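# How small company shares behave around the day of the interim report

Project report, course in applied finance, spring term

## 1. Background

In our course we had to choose one market question and examine it with public data. I chose the interim reports of small listed companies. In the newspapers one reads often that the share "jumped on the report", but for small companies the trading is so thin that a jump can come from a few orders only. I wanted to know if the price moves already before the report, and if the move stays afterwards.

My material is 16 companies from the small-cap list in Paltby. For each of them I collected closing prices and traded volume for the days before and after every interim report, which gave me 234 report days in total. Two companies, Mogensen and Zilex, are treated more closely in section 4.

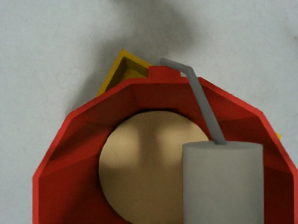 The closing prices were downloaded from the exchange's open archive. Where a share was not traded on a certain day, I used the last known price. I am aware that this makes the returns look calmer than they are, and I come back to this problem in section 5.

## 2. Method

For every report day I calculated the return of the share minus the return of the small-cap index on the same day. This difference is called the abnormal return. I then added the abnormal returns over a window of 3 days before the report and the same number of days after it. A longer window was tested also, with 22 trading days, but then so many other news items were included that the result was hard to read.

The volume was compared with the median volume of the same share in the month before. I used the median and not the mean, as one single large block trade can destroy the mean completely.

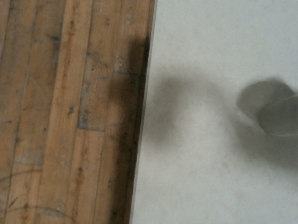 One comment at the halfway seminar was that the index itself is a weak comparison, as the largest company in it has such a heavy weight that one is really measuring against that company. I agree with this. I therefore calculated everything once more with an equally weighted index. The signs of the results did not change, but the size of the moves became somewhat smaller.

## 3. Results for the whole group

Before the report the abnormal return was close to zero for most companies. The volume, on the other hand, was higher than normal already on the last day before the report. On the report day itself both price and volume moved clearly. After good reports the price continued upward a little during the next days, and after bad reports most of the fall came at once.

I had expected the opposite, that bad news would be slower. A possible explanation is that owners of small shares are afraid of being last to sell when there are few buyers.

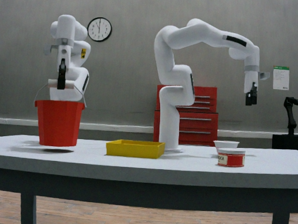 *Fig. 3. Two white robot arms at a white table. The left one holds a red bucket by the handle.*

## 4. Mogensen and Zilex

Mogensen makes pump parts and has its largest factory in Lelau. The share is traded every day and reacts quickly. Its March report was weaker than the market had hoped, and the whole fall took place before lunch. Zilex sells billing software and is traded much more seldom. There the same kind of surprise needed several days to be visible in the price.
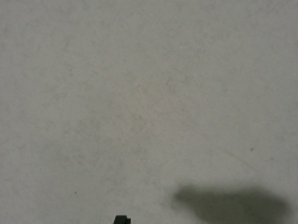
The volume in Zilex is the main difficulty in this section. On many days there are no trades, and the curve of closing prices is a straight line for long periods. When I plotted it the first time it was as empty of events as the light grey surface in the picture, with little more than a small dark tip and a soft shadow at the bottom to look at. In my case the small tip was the day of the report. For Mogensen the same plot is uneven all the time, and the report day is harder to find with the eye.

## 5. Weaknesses

The filled-in prices are the largest weakness. A better way would be to use bid and ask quotes, but the archive does not contain them. The dividend dates are corrected by hand, and I have controlled them twice. I have not included trading costs, so the continued rise after good reports should not be read as a possible profit.

The spreadsheet with all report days is attached as Appendix A. The equally weighted index is in Appendix B.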